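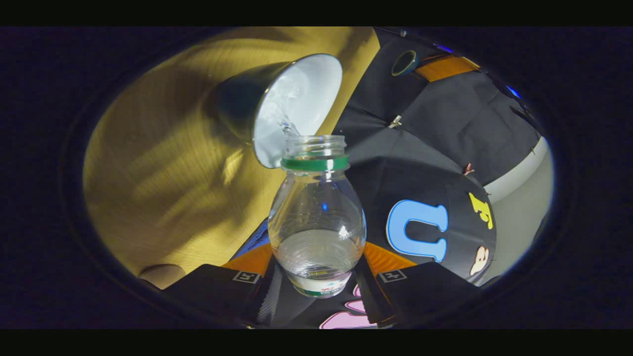 About Endale Refill

Endale Refill is a household goods shop in Clarnstead. We sell cups, bottles, jars, pitchers and funnels, and we refill containers with dish soap, laundry liquid, vinegar and cooking oil. Bezawit Derese and Kiros Beyene own the shop and work in it most days.

The business started as a market table. Bezawit sold secondhand kitchenware and Kiros filled vinegar bottles from a drum behind her. When the old hardware store on Zurik Street closed, we took over the lease and kept the shelves, the long counter and the sink at the back. The sink is used more than anything else in the building.

Before we put a cup or pitcher on the shelf we pour water from it into a narrow-necked bottle. A rim that drips down the outside in our sink will do the same in your kitchen. Wide cups pour best when they are tilted slowly and held close to the bottle. If a piece pours badly we still sell it, but the tag says "drinking only."

What we refill

You can bring your own container. It does not have to come from us and it does not have to match anything. Glass and plastic are both fine as long as the neck is sound and the cap closes. Plastic drink bottles are good for vinegar and dish soap. We do not put cooking oil in a bottle that has held soap, even after washing.

Please rinse containers at home and let them dry with the cap off. Old labels can stay on, but we will put one of ours over them with the contents and the fill date. The smallest amount we sell is 500 milliliters. Containers are weighed empty first, and you pay for what goes in.

Classes

Kiros teaches a short class on kitchen storage in the back room. It covers decanting, labeling, cleaning narrow bottles and getting the smell of vinegar out of plastic. Each class has 11 places. The next one is in June, and you can sign up at the counter.

Deliveries

We deliver filled bottles in Clarnstead and Kundholm. Leave your empties by the door and we will pick them up on the same trip. The minimum order is 4 bottles.

Find us

Endale Refill
511 Zurik Street, Clarnstead
Parking is behind the building, and the back door has a ramp.

Page updated 5/29/26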